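Rainfall ledgers, Stemell workshop
Monday, May 11, 2026

Carried on with the Ovamden books after tea, and I do find them good company. The set comes to 3308 daily readings, and 1696 of them are now typed up and checked against the page. The old observer had a lovely round hand until the damp pages in the second book, where the ink has spread and a 1 and a 7 are much the same thing.

I've been treating a blank as a dry day, the way we did with the Prorlow book, and I think that holds for most of the summer pages.
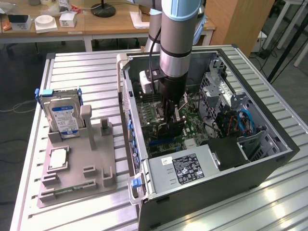 Note in the margin, green ink: I wouldn't trust the blanks. At Marsden they left the gauge alone on Sundays and put two days' rain down on the Monday, so a blank there only means no one walked up the hill.

A very fair point, and a slightly deflating one. I went back through the winter pages and there are 16 Mondays that look suspiciously wet. I've marked each with a small w and left the numbers alone for now - we can always share them out later, but it's a misery trying to put them back. 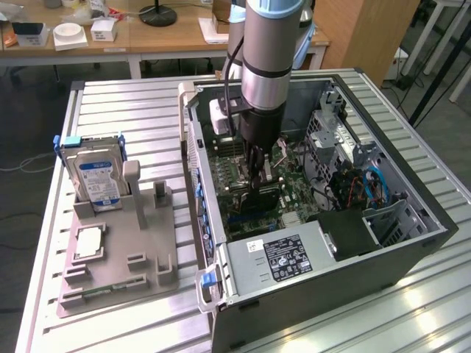

Units

The first book is in inches and hundredths. The second changes to millimetres one November without a word of warning, and for a week or so he seems to have used whichever came into his head. I'm keeping his own figure in one column and ours in the next, with a third for grumbling.

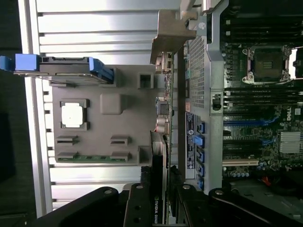

The grumbling column is filling up nicely. One entry reads 200, which would have floated the church if it were millimetres, so I've taken it as a slipped point and put a query beside it. Still to do: the loose sheets at the back, and the corner of the page that's stuck to the cover. Bring the thin bone folder.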